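Home Storage Help > Kitchen and Utility > Bags and Wrapping

Storing thin plastic shopping bags so they can be pulled out one at a time

Posted by Umero
26 April 2020

I have a large quantity of thin plastic carrier bags in mixed colors and sizes. At present they are stuffed into one another inside a drawer. The drawer no longer closes fully, and when I pull one bag out, several others come with it.

I want a method that meets these conditions:

The bags stay in an open basket on a shelf, with no dispenser fixed to the wall.
One bag can be removed without disturbing the others.
A bag can be opened again quickly, with one hand busy holding something else.
The folding or tying time per bag is short enough that I will keep doing it.

I have tried the folded triangle. It is compact, but it takes too long, and the very thin bags slide open again in the basket. I have also tried rolling them with a rubber band, and the bands perish after one summer in that cupboard.

Is there a twist or knot that holds on thin film and still comes undone without tearing? Also, should I sort by color or by size? The bags are used for bathroom bins, wet shoes and vegetable peelings.

3 replies, sorted by votes

Subramaniam
9 votes

Use a twist with a single loose overhand knot. It is slower than stuffing and much faster than the triangle. The procedure I use is as follows.

Empty the bag and check the bottom seam. Crumbs and receipts collect there. A bag with a split seam goes out for recycling at this stage.

Lay it on a flat, soft surface. A bed is better than a table for this job. Film slides on a hard top, and a cotton sheet gives enough friction to keep the bag in place while you work on the other end.

Push the air out from the closed end toward the handles. Do not press it completely flat. A fully flattened thin bag clings to itself and is harder to open later.

Hold the handles together and gather the body lengthwise into a loose rope. Turn the rope two or three times. More turns than that will make it kink back on itself.

Form a loop near the middle and pass the handle end through once. Draw it up until the knot touches itself, then stop. The usual fault is pulling too hard. Thin film stretches under load and does not recover, so a knot that has been pulled tight has to be cut.

Leave a tail the length of a finger. The tail is what you pull to release the knot.

The result is a small bulb with a tail. Bulbs do not lock together the way stuffed bags do, and you can lift one by its tail and leave the rest in the basket.

On sorting, I would go by size. Color only helps if a given color always comes from the same shop and therefore always has the same dimensions. That was true for me with one grocer and false for all the others. If you need both sizes in one basket, tie the large ones with a long tail and the small ones with a short tail. You can then tell them apart by feel.

A shallow basket works better than a deep one. In a deep basket the lower layer is compressed, and the knots tighten under the weight. Mine is about 9 inches deep and I only fill it halfway.

One caution for your wet shoe use: do not tie a bag that is still damp inside. The moisture has no way out of the knot and the bag will smell when you open it. Hang it by the handles overnight first.

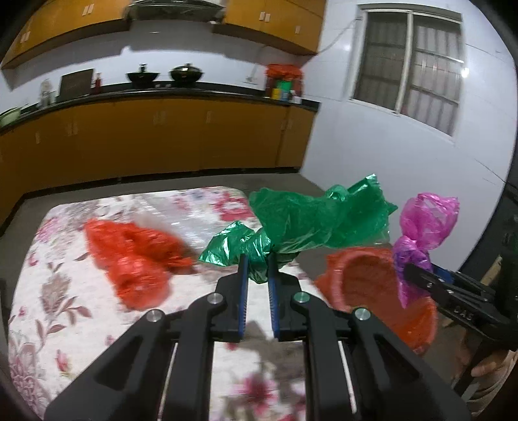

Green bag twisted at the neck, pink one in a knotted bulb with its tail hanging down, red one still in a heap. Orange basket at right.

Comments on this reply:

Woditz: Does this work on the heavier boutique type with a stiff cut-out handle?

Subramaniam: Poorly. The film is too thick to take a small knot and springs back. Fold those flat in 4 and stand them on edge.

Umero: Tried it on the thin ones last night. The loose knot holds. My first few were too tight and I had to cut one. Accepting this reply.

Neville Stockdale
2 votes

The method above is sound for very thin film. For medium film I would omit the knot altogether.

Fold the bag lengthwise into a strip as wide as your palm. Wind the strip around two fingers, starting from the closed end. When you reach the handles, wrap them once around the middle of the roll and tuck them under the last turn. The handles take the place of the rubber band, so nothing perishes.

Advantages over the knot: the roll can be undone by shaking it, and the film is not stretched. Disadvantages: it will not hold on very thin bags, and it requires both handles to be intact.

I also disagree on the question of color. If some bags are kept for bathroom bins and others for food waste, assign a color to each and be strict about it. The size difference between ordinary carrier bags is small enough to ignore for a small bin.

Whatever method is used, set an upper limit. When the basket is full, additional bags are taken to the store's collection point. Without a limit the basket turns into the drawer you have now.

Jesirus
0 votes

just put them all in one big bag and hang it on the door handle, been doing that since forever. if more than one comes out put the others back

Comments on this reply:

Umero: This is the arrangement I am trying to get away from. The cupboard door also has no handle, only a push catch.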